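Search this site
Enter keywords
Go

HOSP 114 – Running a Small Guesthouse
Handout 5: The Lobby, or What People Decide Before They Reach the Desk

Read this before the April site visit. The exercise at the end is due at 9 a.m., which in the hospitality trade counts as mid-afternoon.

1. Arrival

A guest walks in carrying bags, a phone at nine percent and a firm opinion about the parking. Your lobby gets a short time to improve matters. Most small lobbies spend it on a rack of leaflets for a cave that closed years ago.

Arrival covers everything from the front door to the room key. In class we split it into approach, threshold, wait and handover. Owners tend to fuss over the handover, where they get to talk. Guests remember the wait, where they had nothing to do but look at your carpet.

2. The wait

Gopinath Achari ran the front desk at the Nullinar in Stasdale before he started teaching the evening section of this course, and he kept a notebook on waiting. His rule was that a guest will put up with a delay of up to 5 minutes if there is a seat, a view of the desk and some sign that the staff know they exist. Take away any of these and the same guest will tell you it was half an hour. They will also put it in writing.

Seats should face the desk, or at least not face away from it. A sofa with its back to reception is fine for people who like to be startled.

3. Small free things

Free things in a lobby are cheap and oddly powerful. Coffee, water, a newspaper, sweets, fruit. Each one carries a message, and the message goes bad faster than the fruit does. A coffee urn that has been on since breakfast says more about the building than the brochure will.

Fruit is the usual first choice, as it needs no plates and no plug. Apples hold up best at room temperature. Bananas look cheerful for a day and then look like evidence.

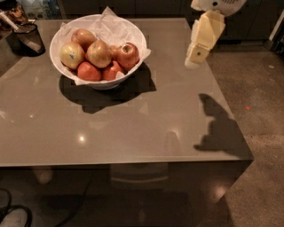

Fig. 1. Mixed apples in a paper-lined bowl.

Decide who looks after the bowl and write it on the shift sheet. "Everyone" is a person who has never worked in any hotel I know of. Wash the fruit before it goes out, turn it over daily and pull anything soft. If guests are walking off with six at a time, your breakfast is probably too small – look there before you put up a sign.

4. What it costs

Use these numbers for the exercise. The Wongsuwan is a made-over boarding house with an owner who saves receipts in a shoebox.

Lobby extras, last season: $574
Of which coffee and milk: $395
Of which fruit: $100
Everything else: the remainder, mostly mints

The owner wants to cut the fruit. Before you agree, ask what the money buys and whether anybody would notice it gone. Then ask the same about the mints.

5. Signs

One sign per surface, and fewer if you can stand it. "Please help yourself" is a good sign. "ONE PER GUEST!!" is a family argument in a frame. Old signs pile up because each was put there after some particular guest did some particular thing, and the guest has gone home while the sign has stayed on for years.

Exercise

Write one page on the Wongsuwan's lobby budget. Say what you would keep, what you would drop and who on the shift would be in charge of each item. Show your sums. Bring a printed copy – the Conex printer on the second floor works if you're polite to it.

Related handouts
Handout 3: Keys, Cards and Lost Keys and Cards
Handout 4: Answering the Phone
Handout 6: Breakfast for People Who Say They Don't Eat Breakfast
Reading list and late work policy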